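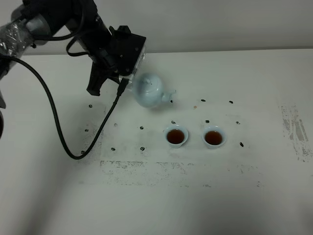
How much tea should a small teapot hold?

Enough to fill the cups on the table once, with nothing left behind to go bitter. For two people that means a pot a good deal smaller than the ones most American kitchens have in the cupboard.

FOR IMMEDIATE RELEASE
January 23, 2021

Dasosow Opens Orders for Kinyua Tea Set, a Small Porcelain Pot With Two Cups

Dasosow, a maker of porcelain for the home table, is now taking orders for Kinyua, a tea set for two. The set is made up of a lidded teapot with a pale blue glaze and two white cups, all in porcelain. The first run is 400 sets, and orders will be filled in the order they come in.

Kinyua is the first teapot Dasosow has put on sale. Until now the company has made bowls, plates and a line of covered dishes called Custorer, which stays in the catalog with no changes.

Work on the set began after shop customers kept asking for a pot to go with cups they already owned. Designer Chiharu Ebihara made 17 test pots before the company settled on the shape.

"Most of those tests were about the spout," said Ebihara. "On the early ones it was too long and the last of the tea ran down the outside and onto the table. We kept making it shorter. The body hardly changed from the third pot on. I also moved the knob on the lid, because people with bigger hands were touching the lid itself and it gets hot."

The spout on the finished pot is short and curved. The lid is domed, with a small knob, and sits on a ledge inside the rim so that it stays put at a normal pouring angle. Ebihara still suggests a finger on the knob when the pot is nearly empty and has to be tipped further.

The glaze is in the celadon family, fired to a gloss. It looks lighter on edges, where it runs thin, and a little deeper where it gathers. Two sets placed side by side may not match exactly. Dasosow does not treat this as a fault and will not exchange sets for color alone, but a customer who wants a closer match between two sets can write a note with the order and the packing staff will pick them out together.

"We looked at a white and a dark green as well," said Gervásio Mendonça, who runs the glaze room. "The green hid the color of the tea. The white was fine, but we already sell a lot of white. With the blue you can see how strong the tea is when it goes into the cup, and that was what the people in the shop liked."

Use and care

Kinyua is meant for loose leaf tea. There is a built-in strainer at the base of the spout, made of nine small holes in the porcelain, so no metal basket is needed. Very fine or broken leaf will pass through it. Whole leaf green and oolong teas work best.

The company gives these directions with each set:

Warm the pot and cups with hot water and pour it out before adding tea.
Pour a little into one cup, then the other, and go back and forth until the pot is empty. This keeps both cups the same strength.
Do not put the pot on a stove burner or over a candle.
Wash by hand with warm water. Dry with the lid off.
Use a soft bottle brush for the spout — a stiff one can chip the strainer.

Replacement parts

Lids and cups will be sold singly for as long as the set is in the catalog. Teapot bodies will not, as each lid is fired together with its own pot and fitted by hand. A customer who breaks a lid should send in the number marked under the foot of the pot, and a new one will be ground to fit. The wait for a lid is six weeks.

"People break the lid first. It was true of the covered dishes and it will be true of this," said Lorne Thibodeau, general manager of Dasosow. "We would sooner make a lid than have someone put a good pot away in a closet."

Where to buy

Kinyua can be ordered by mail or by phone from Dasosow, and in person at the Vundesel shop, where a set is kept at the counter for customers to handle. Each set ships in a single box with molded paper trays. Shops that wish to carry the set should contact Babar Rizvi in wholesale. Wholesale orders will open in June, after the first run has been sent out.

A larger pot in the same shape has been asked for and is being tested. There is no date or price for it yet.

Press contact

Itsuki Hoshino, Dasosow press office. Sample sets are available on loan to writers and editors, with return postage paid.

###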